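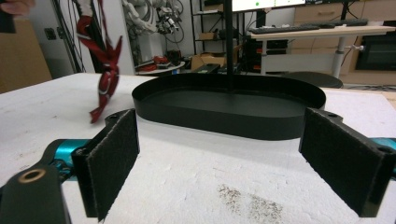
A **tray stand** is a small piece of household furniture made up of a shallow tray with an upright pole fixed to it, usually carrying one or more arms or hooks at the top. It is sold for holding necklaces, scarves, keys, lanyards and similar items, with the tray meant for whatever does not hang. The most common layout puts a thin pole in the middle of an oval tray with a low, vertical rim, as in the black one shown, where the base is flat and matte. Round and rectangular trays are also made. The terms *jewelry tree*, *valet stand* and *accessory stand* are used loosely for the same object, and sellers often apply all of them to one product.

## Origin

The history of the tray stand is poorly documented. Trade catalogs tend to describe it as a descendant of the ring tree, a small dish with a branching center used on dressing tables. The resemblance is plain enough, but few of these accounts give a source. Madalena Meireles, in a survey of bedroom storage, treated the link as "a salesman's family tree" and suggested that the modern form owes more to shop counter displays, which were later sold to the public with little change.

## Construction

The pole is normally screwed into the tray from below or held in a socket. Matte finishes are often advertised as scratch resistant, although sellers rarely state how this was tested. Dark trays are also said to hide dirt, a claim that does nothing for the table underneath, where dust and grit show as clearly as before.

The height of the pole is the main point on which makers compete. The Solleo stand has a pole of 39 centimeters; the smaller Skinner is meant for shelves and is too short for long necklaces. The Zetlow has 4 arms that can be turned separately.

## Stability

A central pole keeps the weight over the tray only when the load is spread evenly. Anything heavy on one side pulls the stand toward that side, and an oval tray gives less support across its short axis than along its long one. Makers commonly recommend loading both sides, advice that assumes the owner has matching things to hang.

Fitzgerald Okafor tested 15 stands by hanging a bag from a single arm and found that nearly all of them tipped when the arm was turned toward the narrow side of the tray. He used only one bag, and the results have not been repeated. Sanerel, whose stand was among those tested, replied that bags were outside its intended use. Its packaging at the time showed a handbag.

## Use

Long soft items such as straps and scarves are easy to hang and hard to keep neat. On a short pole their ends reach the tray or the table, and several hung together are likely to tangle. The tray tends to fill with coins, receipts and other things with no place of their own. Claims that a stand reduces clutter are common in advertising, but they rest mostly on customer reviews. One seller cites 1299 of these without saying how they were collected.

## See also

- Coat rack
- Mug tree
- Ring dish
- Valet tray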